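Teal fleece stuff still smells stale after washing, where am I going wrong?

Nedside Neighbors Help Board > Laundry and Linens

Daniyal Baloch
Okay so I have a pile of soft things, mostly teal, a couple of striped ones, and they come out of the wash smelling fine. Then I leave them in the closet for a few days and they smell like an old gym bag. I've got a Brakton front loader that came with the apartment (no manual, of course) and I use the quick cycle for pretty much everything. I also pour in a good glug of fabric softener because my mother always did. I've been spritzing things with a lavender spray before I fold them and that helps for maybe an hour. Is it the machine, the softener, or do I just have to throw the whole lot out? I'd rather not, I like the teal one a lot!

zima3845
Vinegar. Works every time.

Marguerite from Qureshi Court
I'd hang on to them, I had the same trouble with my bath towels all last May and they're fine now. First thing I would do is drop the softener completely. It leaves a coating on anything fluffy, and the coating hangs on to the smell — plus towels stop soaking things up, which you may have noticed. Then run them once with half your usual detergent on the warmest setting the care label allows. Check the label on the fleece before you do that, some of them really don't like heat.

Second, the quick cycle. Mine only rinses for 8 minutes and that was nowhere near enough for a full drum. Use the long one and don't stuff it. And wipe the rubber seal around the door while you're at it, I pulled out a sock and something I'm not going to describe.

About the vinegar, people swear by it, but check what your washer's maker says first and please never let it near bleach.

Last thing, the spray. Anything you spritz and then fold right away goes into the closet damp. Spray, leave it open on the table for 10 minutes or longer if it still feels cool, then fold. I fold on the kitchen table with an old cloth over it so crumbs don't get in, and I do the stripes separately because they always end up knotted in something else.

Daniyal Baloch
Thank you Marguerite, I'm giving up the softener (don't tell my mother). The label thing is good advice too, I never look at those. I'm guilty of the folding too soon as well, I spray and fold in one go and then wonder why the closet smells. My stripes do the knotting thing too, by the way — every single time. 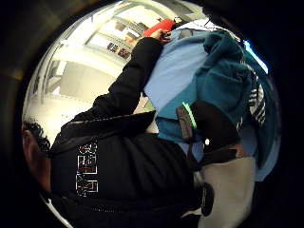
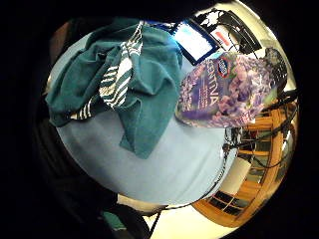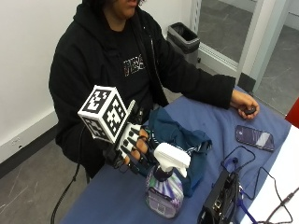
The teal things on the blue, still to be folded. The purple spray bottle is in the last one.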